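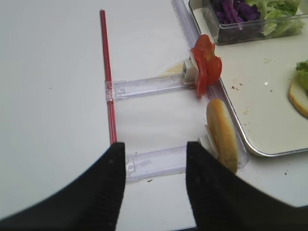 4.2 What the home alert changed

We now come to the part of the study we most looked forward to writing. The two stations, Dudard and Fadine, serve neighbouring parts of the Vakham valley and share a control room, but until the trial began they called out their volunteers in different ways. Dudard used a pager with a single tone. Fadine used a pager and a ring-round by telephone, started by whoever reached the station first. Both moved to the Ambrose alert in November, and for the first time we could see, call by call, who had answered and how soon.

The full log holds 1,949 alerts. Of these, 1,183 went out while most of the crew were at home, by which we mean evenings, nights and the whole of the weekend. The rest fell in ordinary working hours and are dealt with in Section 4.3, where the picture is harder to read since so many members work outside the valley.

For home alerts the gain at Fadine was clear and, to us, very pleasing. Under the ring-round, the officer in charge often left without knowing whether a second driver was on the way. With the Ambrose alert each member presses one of two keys, coming or not coming, and the answers show on a screen by the appliance bay door. Officers told us that they looked at the "not coming" answers first. We had not expected this at all! A firm no let them ask Dudard for cover straight away, where silence had kept them waiting in the yard.

Figure 2. Burger partly put together on a metal tray, with cabbage and lettuce in a clear container.
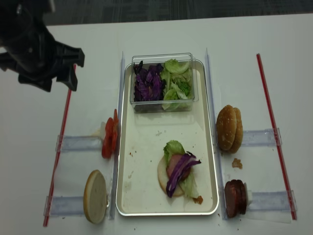 Answers were slowest in the early evening at both stations, and the interviews go a long way towards saying why. Members spoke of baths, bedtimes, dogs on leads and, more than anything else, food. Hands are the trouble. Someone at the stage of a meal shown in Figure 2, with the burger half built and the shredded purple cabbage and green lettuce still to hand in their box, has to stop, wipe their fingers and find the handset before they can press a key. Several members said they simply set off and forgot to answer, so that the log has them as silent when they were in fact among the first through the door. We checked these cases against the station attendance sheets and corrected the log where the two disagreed.

This matters for anyone planning to use answer times as a measure of crew keenness. A slow key press and a slow arrival are different things, and at Dudard the members who lived nearest the station were the worst at pressing the key. They could be in their boots sooner than they could unlock the handset. It is a lovely result, and one that a log taken on its own would have turned upside down. 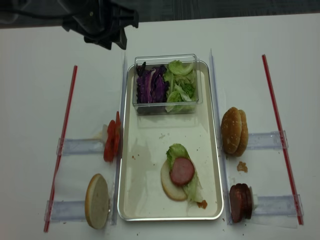 Page last changed: November

4.2.1 Asking for a no

After the first round of interviews both stations changed how they talked about the alert at drill. New members had picked up the idea that pressing "not coming" was letting the crew down, and some kept the handset in a drawer on nights when they knew they could not turn out. The station officers began to thank people for a no as warmly as for a yes — out loud, in front of everybody — and the number of silent handsets dropped soon afterwards. We cannot prove that the one led to the other, as the clocks had changed and the farming members were home earlier. Even so, the crews themselves were sure of it, and their comments are a joy to read.

One wrote that she had gone to bed for years feeling guilty on nights when she was the only adult in the house. Being able to say so with a single key had, in her words, "given me my Saturday back". Another member, who had been close to handing in his kit, stayed on as a daytime-only volunteer once it was plain from the screen that nights were well covered.
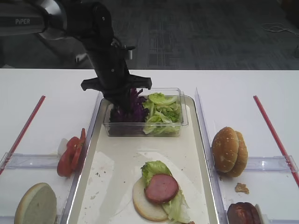
Fadine has since gone a step further and lets members mark themselves away ahead of time, so that no alert reaches them at all. Dudard voted against doing the same. Its crew preferred to hear every call, even those they could not attend, and several said they would worry more if the handset stayed quiet. We think both choices are sound. A station that has talked the matter over and settled on its own rule seems better placed than one that has the rule handed down with the equipment, and we would be delighted to see other small stations in Vakham try either.

The one group for whom the new alert did little was the newest recruits, who were not yet cleared to ride and so had no key to press. Their part in the trial is taken up in Section 4.4.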